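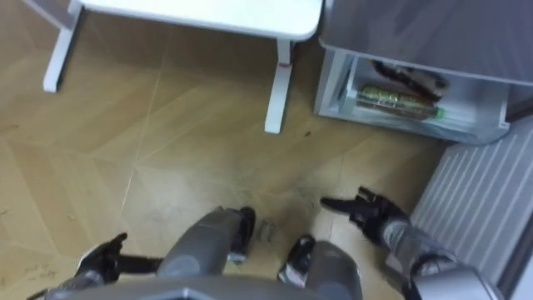
Re: floor in the small room - grout

From: Beril Aydoğan
To: house list
12/18/18

Şengül Karaca wrote:
> Before we order anything, are those wood-look tiles staying? I was told
> they come up in June. Also does anybody know how close the gray cabinet
> is to the radiator, the Stidel people keep asking me.

Staying. Tan ones, the angled pattern, all of it. Gönül got a price for new and it was 1168 without labor, so no.

Grout is the light color, please match it. Not the gray from Carik, that was for the hall. Two tubs should do, I have 12 left over spacers if we have to reset any.

Cabinet - haven't measured. Will take a tape over tonight. Stidel want 80 mm clear of the radiator, and if it's less we shift the cabinet, not the radiator. Radiator stays white too, somebody asked about paint.

Floor needs a sweep before anyone starts, there was a little scrap of something lying on it. Vacuum is in the hall closet, teh bag is new.

Oluwatosin, can you bring the knee pads? And the reciept for the sealer, I only have 85 down for it and Zerrin says thats wrong.

Running out the door, call if urgent.

Beril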